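Open Friday at the Sedel furniture works, Dakudholm

We came to Dakudholm with the morning bus, 11 persons from our evening course in upholstery. The gate was still closed, so we drank coffee from the kiosk and waited until Farzana Jayasinghe came to let us in. She has worked at Sedel for 12 years and she speaks quickly, but she repeated everything when we asked.

First we saw the fabric store. They keep 787 different samples there, in drawers sorted by color. I was allowed to touch the wool ones from Bepari, which are heavier than I expected. The cutting hall was very loud and we stayed there only a short time.
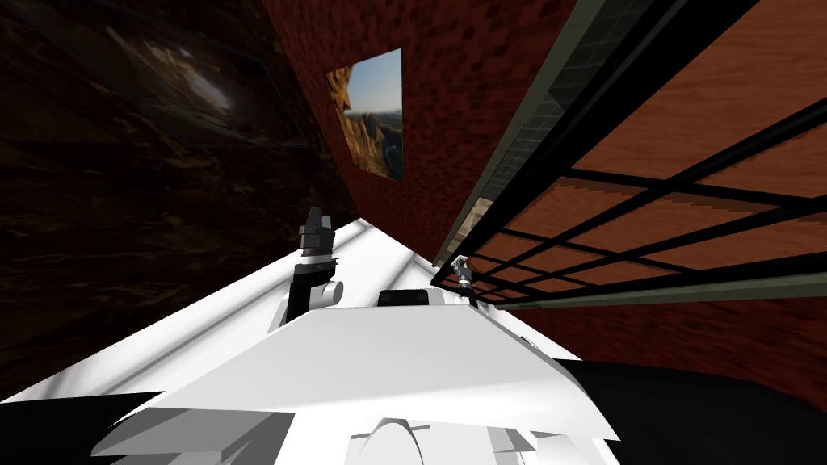 After lunch Shafiq Mollah showed us how he ties the springs of an armchair by hand. One chair takes him almost 3 hours. I tried one knot and he opened it again, very politely.

The shop sells fabric remnants by weight, and you must pay with cash. The next open day is in May. Bring warm shoes, the floor in the store is cold.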